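Protokoll der Sitzung der Arbeitsgruppe Kleiderausgabe, Tresero
Monat: November
Ort: Raum hinter dem Laden, am großen Tisch
Beginn: Freitag, nach Ladenschluss
Anwesend: Annahme, Sortierung, Ausgabe, Einkauf
Entschuldigt: Fahrdienst
Das Protokoll der vorigen Sitzung wurde ohne Änderung angenommen. Der Punkt Schaufenster wurde auf die nächste Sitzung verschoben.

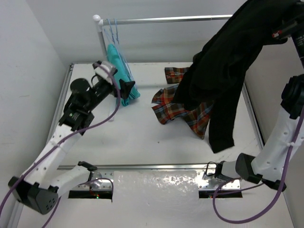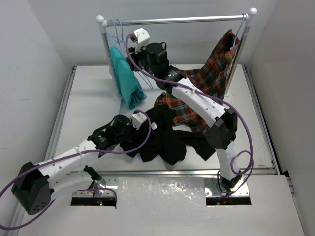
Punkt 1. Aufhängen oder falten

Die Annahme berichtet, dass zurzeit zwei Gewohnheiten nebeneinander bestehen. Vormittags wird fast alles gefaltet und in die Regale gelegt, nachmittags wird fast alles auf Bügel gehängt. Die Ausgabe findet deshalb dieselbe Art Pullover an zwei Stellen und muss vor den Kunden suchen. Es wurde gewünscht, dass für jede Art von Kleidung nur eine Regel gilt. Bei Hemden war die Diskussion am längsten. Das karierte Hemd auf dem zweiten Bild hat den Bügel schon im Kragen, aber der Stoff breitet sich unten über die Fläche aus, und das schwarze Stück liegt zum Teil darüber. Die Sortierung meint, dass man ein Hemd an einer so niedrigen Stange nicht beurteilen kann: Man sieht den Kragen, aber den Saum und die Manschetten muss man erst hervorholen. Die Ausgabe war anderer Meinung und möchte kleine Ständer auf dem Tisch behalten, zum Zwischenhängen, solange die Hemden danach an die hohe Stange kommen. Nach längerem Gespräch wurde folgende Regel angenommen:

Auf den Bügel kommen Hemden, Blusen, Kleider, Jacken und Mäntel.
Gefaltet werden Strickwaren, T-Shirts, Jeans und alle Sportsachen.
Hosen mit Bügelfalte hängen über dem Steg, andere Hosen werden gefaltet.
Bei Kinderkleidung entscheidet die Größe. Die kleinen Größen liegen in den Körben, die anderen folgen der Regel für Erwachsene.

Die Regel gilt ab der kommenden Woche. Der Einkauf druckt sie groß aus und hängt sie bei der Annahme an die Wand. Die alte Liste, auf der noch von Hand korrigiert wurde, soll bitte weggeworfen werden.

Zu Schals und Tüchern gab es keine Einigung. Sie rutschen vom Bügel, und im Regal wird jeder Stapel am ersten Tag durchwühlt. Die Sortierung probiert bis zur nächsten Sitzung eine Lösung mit Ringen.

Punkt 2. Bügel

Der Einkauf hat zwei Angebote eingeholt. Letulard bietet 1000 Bügel aus Draht an, in einer Farbe nach Wahl. Pravance bietet nur Holz an und liefert erst nach dem Jahreswechsel. Die Preise liegen dem Protokoll in der Mappe bei und werden hier nicht wiederholt.

Für Draht spricht, dass viele Bügel auf eine kurze Stange passen. Gegen Draht spricht, dass er sich unter schweren Mänteln verbiegt und dass die Bügel sich miteinander verhaken. Auf beiden Bildern hängen hellere oder kräftigere blaue Bügel dicht am linken Ende der Stange, und so sieht es bei uns am Abend auch an der großen Stange aus: alles wird zur Seite geschoben und bleibt dort. Die Annahme erklärt, dass man dann mit einer Hand trennen und mit der anderen das Kleidungsstück halten muss, und dass dabei schon Nähte aufgegangen sind.

Es wurde vorgeschlagen, leere Bügel nicht mehr an der Stange zu lassen. Sie sollen in die Kiste unter dem Tisch gelegt werden, mit allen Haken in dieselbe Richtung. Dieser Vorschlag wurde sofort angenommen.

Über die Farbe wurde auch gesprochen. Die Ausgabe hätte gern eine Farbe pro Größe. Der Einkauf findet das schön, aber nicht praktisch: Wenn von einer Größe viel gespendet wird, fehlen die Bügel in genau dieser Farbe, und dann nimmt man eine andere, und das System ist wieder falsch. Man bleibt bei einer Farbe und benutzt Größenringe, die man auf den Haken steckt. Die Ringe sind noch vorhanden, sie befinden sich im Schrank neben der Tür, im untersten Fach.

Beschluss: Bestellung bei Letulard, Draht, blau. Für Mäntel werden die vorhandenen Holzbügel gesammelt und nur dafür verwendet. Eine Gegenstimme, mit der Bitte, sie im Protokoll zu nennen. Grund der Gegenstimme: Draht hinterlässt bei Strick und bei feinem Stoff Spuren an den Schultern.

Punkt 3. Ständer

Der große Ständer im Laden steht seit dem Sommer schief. Eine Rolle ist gebrochen und unter dem Fuß liegt ein Stück Karton. Das ist keine Dauerlösung. Der Einkauf hat das Modell Shin angesehen, das man in der Höhe verstellen kann und das keine Rollen hat. Die Ausgabe möchte lieber Rollen behalten, denn am Samstag wird der Ständer vor die Tür geschoben.

Es wurde auch gefragt, ob die Stange an beiden Enden einen Abschluss hat. Bei unserem alten Ständer fehlt er auf einer Seite, und wenn man die Kleider schnell schiebt, fallen die letzten Bügel herunter. Die runden weißen Kappen an den oberen Ecken, wie im zweiten Bild links und rechts, gefallen der Sortierung gut. Ob es solche Kappen auch einzeln für unseren Stangendurchmesser gibt, muss geprüft werden. Der Einkauf misst den Durchmesser und fragt im Baumarkt nach.

Kein Beschluss über Shin. Bis zur nächsten Sitzung wird die Rolle ersetzt, und der Karton kommt weg.

Punkt 4. Etiketten und Pflege

Die Sortierung bittet darum, dass eingenähte Etiketten nicht mehr abgeschnitten werden. In den letzten Wochen kamen mehrere Stücke ohne Etikett in die Ausgabe, und die Kunden fragten nach der Wäsche. Wenn kein Etikett vorhanden ist, wird auf den Preiszettel geschrieben: Waschen bei 30 Grad. Bei Wolle und Seide schreibt man nur: Bitte mit der Hand waschen. Wer nicht sicher ist, welcher Stoff es ist, legt das Stück in den grünen Korb und entscheidet nicht allein.

Schwarze Sachen machen am meisten Arbeit. Auf dem hellen Tisch findet man das Etikett bei einem zerknitterten schwarzen Stück noch leicht, wenn es weiß ist und oben liegt. Flusen und helle Fäden sieht man ebenfalls besser. Auf dem dunklen Tisch im Keller übersieht man beides. Es wurde deshalb vereinbart, dass schwarze und dunkelblaue Kleidung nur noch oben sortiert wird. Die Fusselrollen gehören auch nach oben und sollen dort bleiben.

Die Waschmaschine wurde entkalkt. Das Sieb muss noch gereinigt werden.

Punkt 5. Reihenfolge an der Stange

Bisher wird nach Größe gehängt und innerhalb der Größe ohne Ordnung. Die Ausgabe schlägt vor, innerhalb der Größe nach Art zu hängen und erst danach nach Farbe. Die Annahme hat Bedenken — am Vormittag ist für Farben keine Zeit. Man einigt sich auf Größe und Art. Wer am Abend noch ein wenig Zeit hat, darf auch nach Farbe ordnen, aber es ist keine Pflicht.

Eine Frage war, was mit Türkis und Petrol geschieht, also mit Stücken wie dem links an der Stange. Manche hängen sie zu Blau, manche zu Grün. Beides wurde mit Überzeugung vertreten. Sie hängen ab jetzt bei Blau.

Die offene Seite des Kleidungsstücks zeigt immer nach links, der Haken zeigt zur Wand. Dies war schon früher beschlossen, wird aber selten gemacht. Bei Hemden wird nur der oberste und der dritte Knopf geschlossen.

Punkt 6. Menge im Lager

Im Lager befinden sich nach der letzten Zählung 3000 Stücke. Das ist für die Regale zu viel, und der Weg zum Sicherungskasten war zweimal verstellt. Die Wintersachen müssen bald nach vorn. Die Sommersachen werden in Kartons gepackt, pro Karton nur eine Art und eine Größengruppe. Auf den Karton schreibt man an der kurzen Seite, denn die lange Seite sieht man im Regal nicht. Zu volle Kartons kann man nicht allein tragen, deshalb gilt: Der Deckel muss ohne Drücken schließen.

Der Fahrdienst hat schriftlich mitgeteilt, dass er Kartons ohne Aufschrift nicht mehr mitnimmt. Die Arbeitsgruppe findet das richtig.

Es wurde gefragt, ob man die Annahme für Sommersachen bis zum Frühling schließen soll. Die Meinungen waren geteilt. Die Annahme schreibt auf, wie viele Taschen bis zur nächsten Sitzung kommen, dann wird entschieden.

Punkt 7. Verschiedenes

Die gute Schere fehlt. Wer sie gesehen hat, legt sie bitte in die Schublade zurück.
Der Vorhang der Umkleide wird gekürzt, er schleift auf dem Boden.
Einzelne Socken werden nicht mehr aufgehoben.
Im Dampfglätter ist nur destilliertes Wasser zu benutzen.
Der Schlüssel für das Lager hängt wieder am alten Haken.

Aufgaben bis zur nächsten Sitzung:
Einkauf: Bestellung Letulard, Absage an Pravance, Durchmesser der Stange, Ersatzrolle, Aushang
Sortierung: Versuch mit Ringen für Schals, Fusselrollen nach oben
Annahme: Liste der Taschen, leere Bügel in die Kiste
Ausgabe: Größenringe aus dem Schrank holen und prüfen, welche Größen fehlen
Offen: Sieb der Waschmaschine

Die nächste Sitzung ist wieder an einem Freitag, das Datum wird am Brett ausgehängt.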